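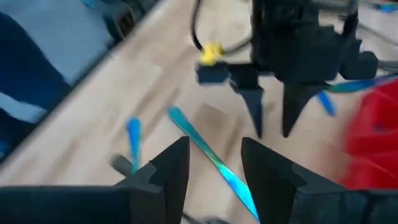 Page 2 of 11

CLILLDALE HOUSE — SHARED ROOMS
Floor and Loose Items Check

Form 144
Checked by: Elsa Haugland
Copy to: Birger Strömberg
Date: 1 September 2019

Mark each line OK, Fix, or N/A. Write a comment for anything marked Fix. Page 1 covers doors and lights. Kitchen appliances start on page 3.

SECTION B. FLOORS

B1. Walking paths clear from door to window
OK
Comment: Chairs pushed in. No bags in the path.

B2. No utensils or small items on the floor
Fix
Comment: Long thin utensil, teal-blue with a shiny metallic finish, lying on the light wood-grain surface. A shorter blue piece and a small gray cylindrical piece close by. Anything long and narrow is a slip risk and should go back in the drawer before people come through. I don't know which set these belong to. Birger, please check against the Hovland list.

B3. Floor surface sound, no lifted edges or splinters
OK
Comment: One board by the radiator has a little give when you stand on it. Same as last time, no worse. Leave it.

B4. Floor dry
OK
Comment: Checked by hand near the sink and by the back door.

B5. Mats flat and not curling
Fix
Comment: The mat at the back door curls at one corner. Turned it around for now, but it needs replacing. The Fullow mats in the hall have stayed flat, so order that kind again.

B6. Cords off the floor or run along the wall
OK
Comment: The extension cord from the last check has been put away.

SECTION C. UTENSILS AND DRAWERS

C1. Sharp items stored separately
OK
Comment: Knives in the block, scissors on the hook.

C2. Handles tight, no cracks
Fix
Comment: Two wooden spoons split at the neck. Thrown out. The peeler is loose but still usable — tighten it or get a new one.

C3. Coated or colored finishes not chipping
N/A
Comment: Did not do this one. Items under B2 should be washed and looked over before they go back into use. If the finish is coming off any of them, do not put them in the food drawer.

C4. Drawers open and close all the way
Fix
Comment: Second drawer sticks. Something is caught behind it. Could not reach it with the drawer in, and the runner screws are painted over. Kosico fitted these drawers, so ask them before forcing anything.

C5. Drawer labels match contents
OK
Comment: The label on the bottom drawer is fading. Readable if you know what it says.

SECTION D. STORAGE

D1. Heavy items on low shelves
OK
Comment: Stockpot moved down, as asked.

D2. Nothing stored on top of the tall cupboard
Fix
Comment: Two empty boxes up there again. Taken down and flattened.

D3. Step stool in place and steady
OK
Comment: Rubber feet all present.

FOLLOW-UP

B2 — pick up, wash, match to list. Birger, same day.
B5 — new back door mat. Elsa to order.
C2 — two replacement spoons. Elsa.
C4 — call Kosico, extension 1904. Birger.

Open items to be looked at again in October. Initial next to each line when done and put the sheet back in the folder by the door.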